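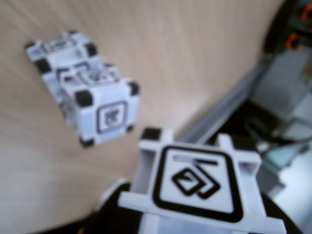
Let the robot be slow

I went to the open day at Avus in January, mostly because a friend had a spare ticket. They had 16 stations set up and I saw maybe half of them. The one I keep thinking about was the smallest, a little robot moving white plastic cubes on a wooden table.

The cubes have thick black symbols printed on their faces. The one on the robot's lift arm had two tilted squares locked together. Tiziana Gatti, who ran the table, told us the robot reads the symbols to work out where each cube is and which way it is turned. Without them it would have to guess from the shape, and a cube looks much the same from every side.

Each run was supposed to last 10 minutes. Ours went longer. The robot drove up to a cube, stopped, backed off, came in again a bit to the left, and lifted it. Then it did the same kind of thing with the next one. A man beside me said his daughter could do it faster, and he was right. He left before the second lift, and so did most of the people who had come in with us.

Two halls over, Gorkex had a big arm called Runder that sorted boxes at a speed I could hardly follow. There was music. The line went out the door. I waited 25 minutes and watched it for three. It never missed. Then I asked one of the staff what would happen if a box came in sideways, and she said the boxes don't come in sideways. They are lined up before they get to the arm, by people, in a part of the hall we weren't shown.

I have nothing against Runder. It does a job and somebody will buy it. But I think open days have got into the habit of showing us only the finished trick, and we go home with the wrong idea of how far along these machines are. Then we are annoyed when the one at the store can't find the door.

At the cube table I saw a robot get something a little wrong and try again. I also saw Gatti write it down each time. She had a sheet with 3,980 lifts logged since the project began, and a column for the ones that failed. She let me read it. Some of the notes just said "glare."

My friend Morena Longo disagrees with me. She says people give up an afternoon and deserve a show, and that a table with no crowd teaches no one anything. She has a point about the crowd. I would still put the log sheet up on the wall where visitors can read it, and drop the music.

Avus is opening again in the spring, and Sandhu is supposed to have a station this time. I'm planning to start at the small tables.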